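Filed under: Bench notes / Textiles / Dyeing

Search this notebook

August, 7:40 a.m.

Second go at the wash-fastness run on the purples. The first go is in the bin, where it belongs. I had labeled the jars on the lids and then, like a genius, took all the lids off at once.

Setup this time: 16 jars, labels on the glass, in pencil on cloth tape. Eight with the Plemov detergent, eight with plain soap flakes. Each jar gets one swatch of dyed cotton and one strip of undyed cotton to catch whatever comes off. Water from the hot tap, checked with the good thermometer. The bad thermometer has been moved to the drawer of things we can't throw away.

Dye is the Sterkham violet, same tub as before. The tub says "colorfast." The tub has never met our tap water.

10:15. All jars shaken and standing. Two lids leak. Put a tray under them and wrote the jar numbers on the tray, in case the tray develops opinions.

Reading while I waited: the shop's old dye manual, the one missing its back cover. It quotes a recipe from 1688 for a purple made with logwood and alum, and advises the dyer to keep on "until it please the eye." No temperature, no time. I have worked under supervisors like that.

1:30 p.m. Strips out, rinsed, pinned on the rack. Early look, before they dry:

Plemov jars: faint pink on most strips. Jar 5 is much worse than its neighbors. Suspect I skipped its second rinse after dyeing.
Soap flakes: cleaner overall, though the swatches feel stiff and have a chalky look I don't love.

Cotton is the easy part. The real complaint that started all this was microfiber, and our violet barely touches polyester. Those pieces come in already colored, so all we can do is wash them and see what they leave behind on their friends.

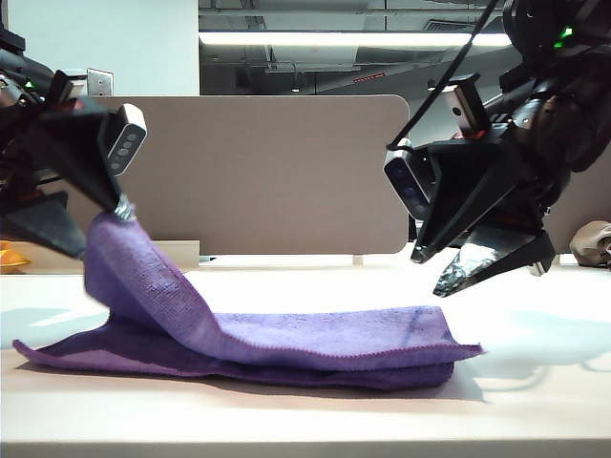
Valquíria Leite read the above over lunch and wants it on record that wet strips always look pinker than dry ones, that I should grade nothing until tomorrow, and that jar 5 should be repeated before I blame the rinse. She also asks why there is no jar with water only. There is no jar with water only because I forgot it.

So, for next time: two water-only jars, jar 5 again with a proper second rinse, new lids from Clirker if they ever answer the phone. Leave the rack by the north window and don't let anyone hang an apron on it.

4:50. Apron on it. Moved the apron.

Back to top | Contact the workshop | © Yeon Dye Workshop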